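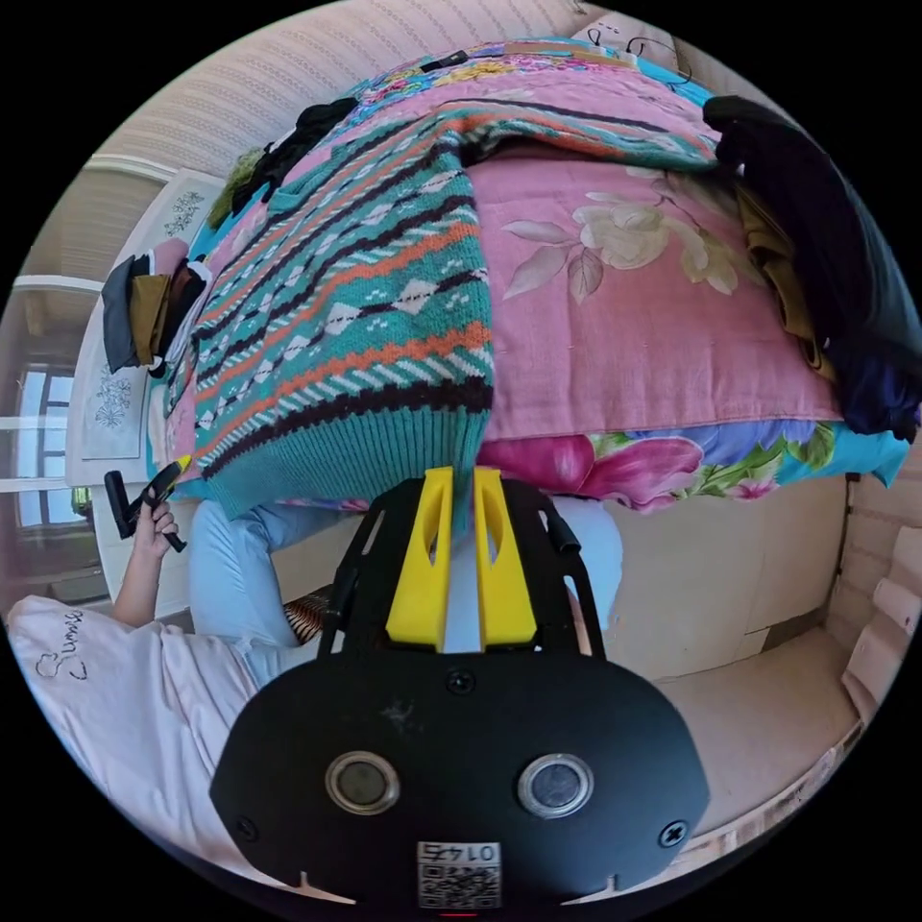 Knitwear on the bed, with the hand-held gripper at the hem.

Call for participants: help us write the Lirkalley Home Recording Code
Reference: LHR 2826
Closing date for replies: 19th June

We are looking for people who would like to spend a few hours of their summer handling their own laundry with a hand-held gripper, and then (this is the part we are most eager for) telling us at some length what the rules for that sort of work ought to be.

Lirkalley is a small group that writes working rules for people who teach robots to do household jobs. A good deal of that teaching now happens in ordinary bedrooms and kitchens, with a person holding the gripper and a camera recording what the fingers do, and the rules people follow while they do it have mostly been borrowed from workshops and laboratories. They are perfectly good rules for a workshop. They have plenty to say about cable runs and safety shoes and very little to say about a neighbour popping in, or a letter from the bank left on the windowsill, or what you should do with a jumper that your grandmother knitted and that you would be heartbroken to see snagged.

So in April we put together a first draft of a code for home recording, and we should now like it to be tried, argued with and improved by people who live in the homes it is meant for.

Who we are hoping to hear from

We have room for 50 households within easy reach of Ulloa or Draveditz. You might live alone, with family, with friends or with lodgers. You don't need to know anything at all about robots, and if you do, that's fine too, though we would ask you to mention it in your reply so that we get a decent mix. You should be 18 or over and comfortable holding a tool in one hand for short spells. If you have a sore wrist or a stiff shoulder and are wondering whether to write, please do write, and we can talk about seated work and shorter turns. The draft is rather thin on both and we would be glad of your views.

People who fold clothes for a living, or have done, are especially welcome! Launderers, care workers, shop staff, theatre dressers, anyone who has strong feelings about how a sleeve should lie.

What taking part involves

Each household has three visits from us, at times that suit you. The first is only a chat and a cup of tea, if you're offering one. We walk through the rooms you are happy for us to use, read the draft together and answer your questions. The second and third are working visits, lasting two hours apiece, breaks included. You will be given small tasks with clothes of your own choosing: picking up, moving across, folding, laying down on a pile. Our visitor stays with you throughout and will take a turn with the gripper whenever you'd like a rest.

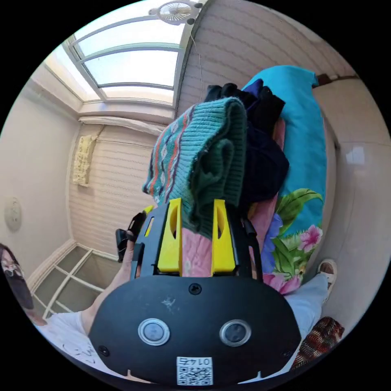
A green jumper with a patterned band, folded over between the fingers.

After the last visit you will be sent the draft again with wide margins, and we ask you to write all over it. Spelling doesn't matter, and neither does politeness. Some of our most useful comments so far have come on the backs of envelopes.

The draft rules as they stand

We are printing the main ones here so that you know what you would be working to. You will be held to them while you record, and so will we.

Before starting. Everyone who lives in the home must have been told that recording will take place, and in which room. Everyone who will be in the room must have agreed to it that day, even if they agreed last week. Look round for post, prescriptions, school badges, family photographs and screens, and put away or cover anything you would not want a stranger to read. Mirrors and glass doors count as well, as they show parts of a room that the camera isn't pointing at.

Clothes. Use clean things that belong to you, or that the owner has said yes to. Underwear stays in the drawer unless you have specially asked to include it. Anything fragile, beaded, borrowed or precious is best left out, and a household may take an item back out of the pile at any time and needn't say why.

Holding and moving. Close the fingers gently on a fold or an edge and don't tug. If a loop of yarn catches, stop, open the fingers and free it by hand. Keep your other hand clear of the tips while they are closing. Long hair is tied back, and dangling bracelets and lanyards come off. Wear something on your feet that won't slip.

Cables. Keep them behind you or on the side away from your feet, and never across a doorway. On this one we already know the wording is poor, because a bedroom with a bed in the middle of it doesn't always have a side away from your feet. Suggestions are very welcome.

Children and pets. Neither is to be in the room during recording. We have had a fair few objections to the pets half of this rule and expect more.

Pausing. Any person in the home can call a pause with the plain word "stop", including somebody calling up the stairs. The gripper is put down on a flat surface, and recording does not begin again until whoever called the pause is happy.

Afterwards. You may look through your recordings before we take them away, and ask for any stretch to be removed. We give you a signed list of what is leaving the house. Clothes go back where you want them, folded properly, whatever state the practice left them in.

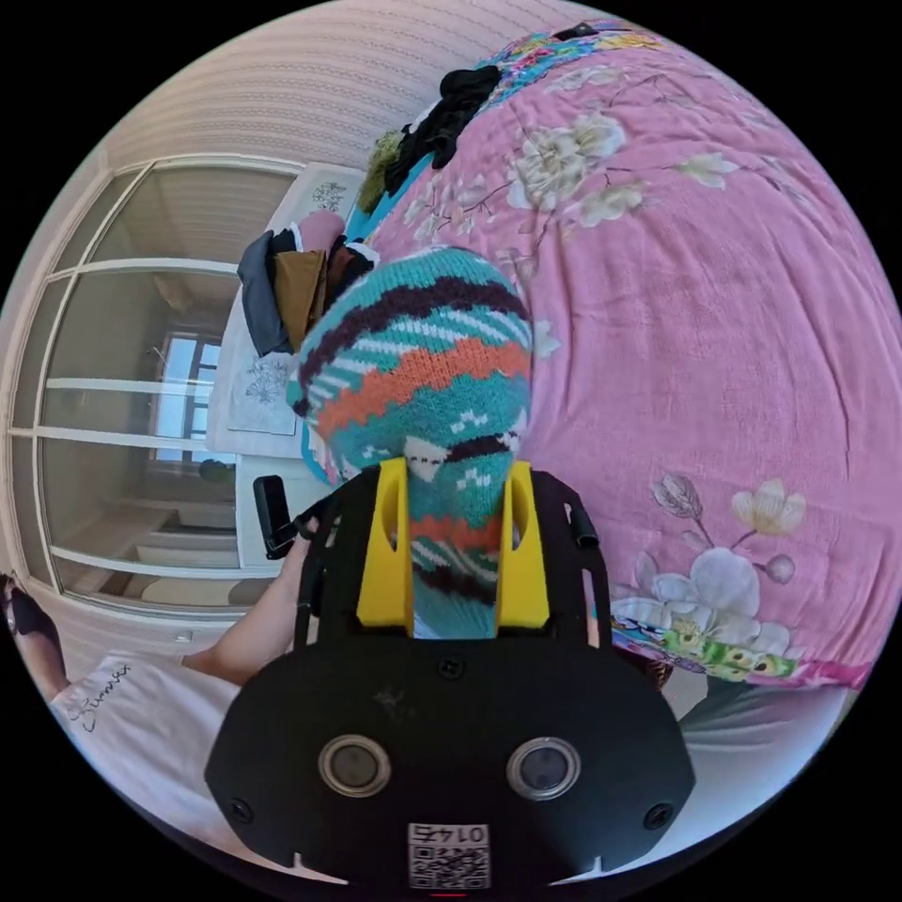
A patterned sock held between the two yellow fingers, with folded clothes on the table.

Small items

We have made a separate heading of this as it's where we most need your help. The draft talks about "garments" throughout and everybody who wrote it was plainly thinking of shirts. Socks, gloves, baby hats and the like bring the fingers much closer together and the person's hand much nearer to the work, and it may be that they want a rule of their own about lighting, or about how long to keep at it before having a rest. If your household is one that gets through a great many socks, please say so in your reply, with pride.

What you receive

Households are paid for their time at the same hourly rate as our own visiting staff, and that includes the first visit and the time you spend writing comments. Fares are refunded for anybody who comes to the closing meeting in Draveditz, where the comments will be read through and the final wording agreed. There'll be a hot lunch. If you would like to be thanked by name in the printed code, you will be, and if you would sooner not be mentioned, you won't.

Should something of yours be damaged during a visit, tell us and we will pay for the repair or a replacement. You will not be asked to argue about whose fault it was.

Who is paying for it

The project is paid for by Palberg, who lend out the grippers and would like a code their own visitors can carry in a coat pocket. Palberg will see the finished code at the same time as you do and not before. They have no say over which comments go in.

Changing your mind

You can withdraw before, between or after visits, up to the day the final wording is agreed. A short note will do. You will still be paid for the hours you have given, and your recordings will be deleted if you ask.

How to reply

Please send us a letter or an email, headed with the reference LHR 2826, telling us a little about your home: who lives there, which rooms you would be content to use, where the light is good, and whether there are stairs. Tell us also about one household rule of your own that visitors always get wrong, as we have found that a lovely way to begin. If writing is awkward for you, ring the Lirkalley office in Ulloa and somebody will take it down over the telephone, and large print copies of this call and of the full draft can be had from the same place.

Everyone who replies by the closing date will get an answer, even if we've run out of places by then.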